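**Soncombe Shared Workshop**
**Periodic Safety and Inspection Checklist: Manipulator Build, Bay 6**

Inspection date: Aug 8, 2020
Inspector: Maja Piątek
Builder present: Pongsak Prasertsri
Asset tag: 1828
Software on control computer: Altota motion package, simulation and hardware profiles

Marking: **P** = pass, **C** = pass with comment, **F** = fail, **N/A** = not applicable. Items marked F must be cleared before the arm is powered with a person inside the taped line.

## 1. Area and access

- [P] Floor tape complete on all sides of the bay
- [P] Walkway to the rear exit clear
- [C] Signage in place at both approaches
- [P] Fire extinguisher inspected and reachable without entering the bay
- [C] Lighting adequate at bench height

*Comment, signage:* The sign on the Flerby bench side is handwritten and has begun to fade. A printed replacement is requested.

*Comment, lighting:* One tube flickers at startup. Reported to the building office. The item does not restrict use.

## 2. Electrical

- [P] Supply cord free of cuts and crushed sections
- [P] Protective ground continuous from plug to base plate
- [F] Strain relief fitted at the gripper cable
- [P] Power supply cover fastened
- [P] Fuses match the values on the wiring sheet

*Comment, strain relief:* The gripper cable is held at the wrist with a single tie, which allows the connector to take load when the last joint turns. A clamp is to be fitted. The builder has the part on order through Hoekstra and will present the cable again for inspection.

## 3. Emergency stop and speed limits

- [P] Stop button within reach of the operator's chair
- [P] Button latches and requires a deliberate reset
- [P] Arm holds position after a stop and does not sag
- [C] Reduced speed set for all first runs
- [P] Reduced speed survives a restart of the controller

*Comment, reduced speed:* The limit is 300 mm per second in the hardware profile. The simulation profile carries no limit. The inspector asks that the same figure be entered in both, so that a motion approved on screen is the motion that reaches the arm.

## 4. Simulation review before hardware runs

Workshop rules require each new handling task to be reviewed in simulation before it is attempted on the bench. The task submitted for this inspection is the holding of a light kitchen utensil over a countertop.

- [P] Task file named and saved in the shared folder
- [P] Gripper model in the file is the two-fingered type
- [P] Utensil held by the handle, between the fingertip pads
- [C] Surface boundaries entered
- [C] Grip force value recorded

*Comment, surface boundaries:* The counter ends in a diagonal edge on the right of the wrist view. The edge should be entered as a keep-out boundary with a margin of 2 inches. No margin was present in the submitted file.

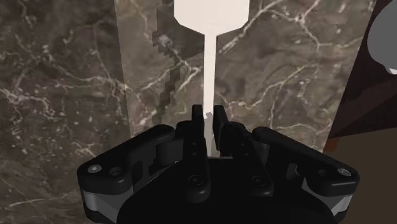
**May the grip force from the simulation be used unchanged on the bench?**

The simulated value may be used as a starting figure only. The first bench run is to be made at the lowest force setting, with the force raised in small steps until the utensil is held securely, and the final figure is to be written on the task sheet and initialed by the operator.

*Comment, grip force:* A value was entered without units. The builder confirmed verbally that newtons were intended and has agreed to correct the sheet.

## 5. Mechanical, bench unit

- [P] Base bolts tight and paint-marked
- [P] Joint covers fitted
- [P] No cracks in printed brackets
- [C] Fingertip pads secure
- [N/A] Tool changer

*Comment, fingertip pads:* The pads on the bench unit are secure, but no spare set is kept in the bay. One spare set is to be stored in the labeled drawer before November.

## 6. Operating practice

- [P] Long hair and loose sleeves rule posted
- [P] Operator remains at the controls while the arm is powered
- [P] Objects placed in or removed from the gripper only with the stop engaged
- [C] Run log kept

*Comment, run log:* Entries are complete as to date and operator. Several do not state which task file was used. The file name is to be recorded for every run, including runs that are stopped early.

## Result

The build is approved for simulation work without restriction. Powered operation on the bench is permitted only with all persons outside the taped line until the strain relief item in Section 2 has been cleared. The comments in Sections 3 and 4 are to be answered in writing before the utensil task is run on hardware.

Signed, inspector: M. Piątek
Signed, builder: P. Prasertsri

Copy to be kept in the bay folder with the wiring sheet and current task files.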